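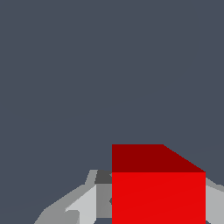

The Vorside mark is a warning sign for packaged foods with a high content of salt. It is used in the district of Draltmont, where it was introduced by the public health office after a long discussion with bakeries, meat producers and shops. The mark has no words and no numbers. It is a solid area of bright red with straight sides, as plain as the red block between the gray gripper fingers, and it must be printed on the front of the package, where a buyer will see it before turning the product over. The name comes from Vorside, the part of Draltmont where the first shops agreed to sell marked products.

Background

Before the mark was introduced, the salt content of a product in Draltmont was given only in a table on the back of the package. The values were often stated per portion, and each producer was free to decide how large a portion was. A bag of salted crackers could therefore show a lower value than a loaf of bread, although it contained much more salt for the same weight. Doctors at the Hinduvness clinic, which treats patients with high blood pressure, complained that many of their patients tried to follow the advice to eat less salt but could not tell which foods they should avoid.

The clinic proposed a tax on salty foods. This proposal was rejected by the district council, mainly because it would have made cheap bread and canned soup more expensive for families with low incomes. A warning mark was then suggested as a weaker measure. Its main author was Ohemaa Quartey, a dietitian at the clinic, who had earlier worked on menus for school kitchens.

Criteria

A product must carry the mark if it contains more than 1,000 milligrams of salt per 100 grams. For drinks and liquid soups, a lower limit applies. The calculation is made on the product as sold, except for dried soups and sauces, which are calculated after water is added according to the instructions.

Some groups of food are exempt:

Pure salt and salt substitutes
Baby foods, which are covered by separate and stricter rules
Foods sold without packaging, such as bread from an open shelf
Products of very small producers who sell only from their own farm or kitchen

Hard cheese was exempt in the first version of the rules. The exemption was removed later, after objections from the clinic.

Design

Several designs were tested before the final one was chosen. One of them showed a salt shaker, and another used the word "salty" in capital letters. The shaker was sometimes understood as a suggestion to add salt at the table. The version with text caused difficulties for people who did not read the local language well, and for older shoppers without their glasses. Quartey was in favor of a mark without any content inside it. She argued that its meaning could be taught by posters in shops and by leaflets at pharmacies.

The rules describe the color and the smallest permitted size. The mark may not be covered by a price sticker, and no picture or advertising text may be placed inside it. On packages that are already red, a white border is required.

Reception

The largest food company in the district, Simard, was at first opposed to the mark. It stated that a red sign without explanation would frighten customers and that salt was needed for the safe storage of ham and sausages. Later the company changed the recipes of its bread and breakfast cereals, so that these products no longer needed to be marked. Its smoked meats still carry the mark.

Among health workers the opinions are divided. Supporters say that the greatest benefit comes from changed recipes, as this also reaches people who never look at a label. Critics point out that a single limit gives no reason to improve a product which is far above it. A sausage with 3,000 milligrams of salt per 100 grams carries the same mark as one that is only slightly over the limit. A system with 2 levels, in orange and red, has been proposed for this reason, but it has not been adopted.

Another criticism concerns sugar and fat. A product without the mark may be seen as healthy in general – a misunderstanding that the leaflets try to correct. The public health office has answered that the mark gives information on salt only and was never meant to judge the whole product.

Supervision

Food inspectors take samples from shops and compare the laboratory result with the value declared by the producer. If a mark is missing, the producer receives a written notice and must correct the package within 2 months. Repeated violations can lead to a fine. The results of the inspections are published every January, together with the names of the products concerned.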